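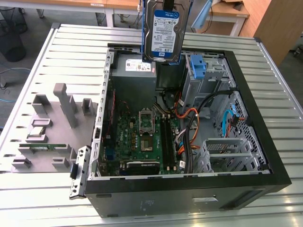 Vesora 부품 재고 데이터 카드

개요
Vesora는 중고 데스크톱에서 회수한 부품의 재고 기록을 모은 표 형식 데이터셋이다. 원본은 Andov 창고 관리 시스템의 입출고 내역이며, 개인 식별 정보가 들어갈 수 있는 열은 내보내기 단계에서 삭제한다. 재고 회전율 계산, 부품명 정규화, 중복 레코드 탐지 실험에 쓸 수 있다.

구성
parts.csv: 부품 단위 레코드. 열은 23개.
moves.csv: 입고, 출고, 보관 위치 변경 이력.
vocab.csv: 제조사 표기와 표준 부품명 대응표.
세 파일은 part_id로 연결된다. 문자 인코딩은 UTF-8, 구분자는 쉼표, 줄바꿈은 LF. 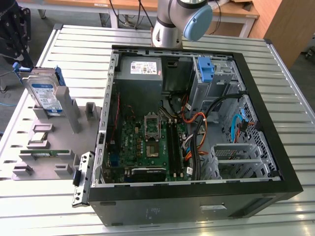
최종 수정: 8월

주요 열
part_id: 문자열. 창고 코드와 일련번호를 붙임표로 이어 쓴다.
category: psu, board, memory, storage, cooler, chassis, other 중 하나.
form_factor: 저장 장치와 메인보드에만 값이 있다. 그 밖의 분류는 빈칸.
capacity_raw: 라벨에 적힌 용량을 그대로 옮긴 값. 단위 표기가 통일되어 있지 않다.
capacity_gb: capacity_raw를 십진 기준으로 환산한 정수.
grade: A, B, C, X. X는 폐기 대상이며 moves.csv에 출고 기록이 없을 수 있다.
bin: 보관함 번호. 이전 창고의 번호 체계가 일부 남아 있다.

수집 및 정제
입력은 작업자가 단말기에서 직접 한다. 같은 부품이 두 번 등록된 경우 입고 시각이 빠른 쪽을 남긴다. 부품명은 Trirnix 정규화 스크립트로 소문자 변환, 공백 제거, 약어 치환을 차례로 거친다. 치환 규칙은 40개이고 vocab.csv의 rule 열에서 확인할 수 있다.

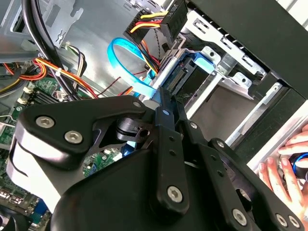
규칙에 걸리지 않은 이름은 원문을 유지하고 norm_status를 0으로 둔다. 전체 레코드의 약 10%가 여기에 해당하며 대부분 케이블과 브래킷류다. 이 값을 결측으로 처리하면 category별 집계가 어긋나므로 주의한다.

알려진 문제
- 버전 2 이전 파일은 시각이 현지 시간으로 기록되어 있다. 현재 파일은 UTC.
- memory 분류에서 모듈 단위와 묶음 단위가 섞여 있다. unit 열을 먼저 확인할 것.
- Schouten 창고분은 grade 기준이 달라 B와 C의 경계를 직접 비교할 수 없다.
- 단가 열은 제공하지 않는다.

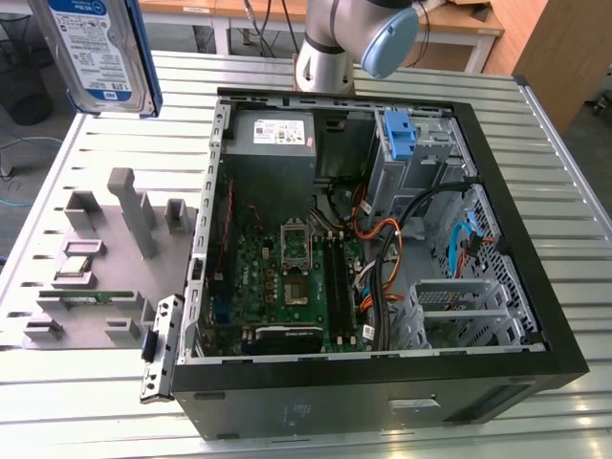 그림. 측면 패널을 분리한 데스크톱 본체와 3.5인치 하드디스크.

불러오기
part_id와 bin은 반드시 문자열로 지정해서 읽는다. 자동 형 변환을 쓰면 bin 앞자리의 0이 사라진다. 날짜 열은 ISO 8601 형식이며 빈 값은 빈 문자열이다.

이용 조건
연구 및 내부 분석 용도로 사용할 수 있다. 재배포할 때는 이 문서와 vocab.csv를 함께 포함한다. 오류 신고에는 part_id, 파일 버전, 해당 열 이름을 적는다.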